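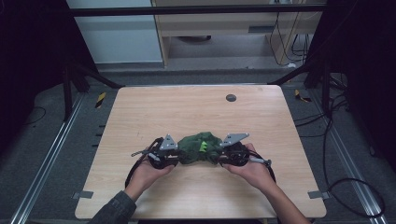
Trygve Sæther wrote under my last post that microfiber should never see fabric softener, and asked whether I had tested that or was repeating it. I was repeating it. I have since tested it, within the limits of a kitchen and a postal scale.

The background is that I wash a lot of cleaning cloths. The house in Sitavcombe has hard water, and every cloth I own stiffens over time. Softener seemed the obvious fix, and the label on most microfiber packs says to avoid it. The usual explanation is that softener leaves a coating on the fiber, and a coated fiber takes up less water.

Method. I bought one pack of cloths, all the same weave, and split them into two groups. Both groups went through 40 wash cycles with the same unscented powder. Group A got nothing else. Group B got a half dose of softener in the rinse. Everything was line dried indoors. The dryer stayed out of it, as heat is a separate variable and I only have one machine.

After the last wash I weighed each cloth dry, soaked it in a bowl, hung it from a peg until it stopped dripping, and weighed it again. Group A held clearly more water per gram of cloth. Group B was still usable, but water beaded on the surface for a few seconds before it went in. On window glass the B cloths left a faint smear that I could see from the side.

The second part was recovery. I put the B cloths through two washes at 70 degrees C, no softener, with a tablespoon of washing soda. Most of the absorbency came back. The smearing went away after the first hot wash. I don't know whether the cloths would survive that treatment regularly, and the pack gives 60 as the maximum, so treat it as a one-time repair.

Cotton cloths behaved differently. I only had four old ones to try, cut from a bath towel, so I will not put much weight on it. Softener made them slower to wet but the total uptake barely moved. Vinegar in the rinse did nothing I could measure on either fabric.

What I do now: separate bag for cloths, powder only, no softener, a second rinse. The second rinse made more difference to the stiffness than anything I added to the drum. I should have tried it first.

Spreadsheet is available if anyone wants it. The scale reads to one gram, so ignore the decimals.

922 views · 3 comments

Trygve Sæther
Fair enough, I accept the result. Did you rotate the positions on the line? Mine dry faster near the window.

hardwater_h
Same stiffness problem in Rondberg. Second rinse helped here too.

Marit
Please post the spreadsheet.

This site uses cookies to remember your settings. Accept | Manage preferences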